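Chapter 7
Paper Goods and Other Things That Run Out

In this chapter
Where household supplies are kept and why they run out
The working item, the next item and the store
Changing a roll
Writing a stock list for a small workplace
Key terms: working item, next item, store, point of use, restocking

Opening case: the break room at Lirnton

Kha Hoàng started at Lirnton in April as an assistant in facilities. The company occupied two floors of an old printing works and had a break room on each. Her first task was to find out why the upstairs break room was always short of paper towels when the supply closet on the ground floor was full of them.

She began by looking at the orders. Over the past year the company had bought 1,305 rolls of paper towels, in cases from a wholesaler called Vikau. That was more than enough for both rooms. The closet held 124 rolls on the day she checked. Even so, the upstairs holder was bare on most afternoons, and people were drying their hands on napkins or on their clothes.

Hoàng spent several afternoons upstairs. When a roll ran out, the person who took the last sheet usually looked in the cabinet under the sink. If there was a roll in the cabinet, that person put it on the holder. If there was none, the person left. The closet was down a flight of stairs and behind a door that needed a key, and very few employees knew who had the key.

Her supervisor, Halvard Holmgren, had assumed that the company was not ordering enough. He had already asked for the order to be raised twice. The extra rolls went into the closet with the others and made no difference upstairs.

Hoàng made one change. She kept three rolls under the upstairs sink and filled the space again every morning on her way in. The shortages stopped within a week. In the next order period the company bought fewer cases than before and used up part of what it had.

As you read the chapter, keep these questions in mind. What did Holmgren take the problem to be? What did Hoàng look at that he had not? Would her change have worked if the person restocking came in only once a week?

7.1 Three places for one supply

Most supplies in a home or a small workplace are used up a little at a time. Dish soap, trash bags, coffee filters and paper towels all belong to this group. A supply of this kind can be in three places.

The working item is the one in use. It is the bottle beside the sink or the roll on the holder. It should stand at the point of use, meaning the spot where a person's hands are when the item is needed.

The next item is the one that will replace it. It should be close enough that a person can get it without leaving the room. In a kitchen this usually means a cabinet or a low shelf.

The store is everything else. It can be in a closet, a basement or a garage. The store may be far away, provided that someone moves goods from it to the next position on a regular schedule.

In the Lirnton case, the working item and the store were both in order. The next item was missing much of the time. Buying more goods adds only to the store, and for that reason the larger orders had no effect.

Paper goods need one further rule. They take up a great deal of space for what they cost, and they are damaged by damp. Keep them off the floor and away from pipes. A cabinet under a sink is acceptable for a few rolls if it is dry, but it is a poor place for a whole case.

7.2 Changing a roll

Changing a roll is a short job, and it is often left half done. The full job has four steps. Take the empty tube off the holder. Put on the new roll. Put the tube in the recycling. Check that there is another roll in the next position, and write it on the list if there is not.
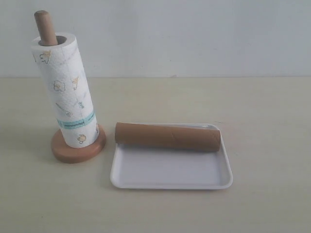

Upright holders are the easiest kind to reload, as the roll drops straight down over the post and nothing has to be unscrewed or clipped. They can stand on any flat surface and be moved to where the work is. The simplest design has only a base and a post, like the wooden one here with its round base and a dowel showing above a full roll. The empty cardboard tube lies beside it in a white tray, and it still has to go to the recycling before the third step is complete. In a shared kitchen, a tube left on the counter tends to stay there, and other small trash collects near it.

The base matters more than the post. A person with wet hands will pull at the roll with one hand only, and a light base will slide or tip. When choosing a holder for a busy room, tear off a sheet with one hand before you buy it. The Pasichnyk wall rail, discussed in Section 7.4, avoids the problem by fixing the roll to the wall, but it takes longer to reload and must be mounted where there is something solid to screw into.

The height of the post should also be checked. Some brands sell a taller roll, and a short post will disappear inside it. The roll can still be used, though it will wobble when it is nearly finished.

7.3 Writing the list

A stock list has one line for each supply. The line gives the name of the item, where the next item is kept, how many should be there and who fills the space. Table 7.1 shows the list used at Cultska, a furniture repair shop with almost 100 employees. Read the table before you go on, and note which items are checked daily and which are checked weekly.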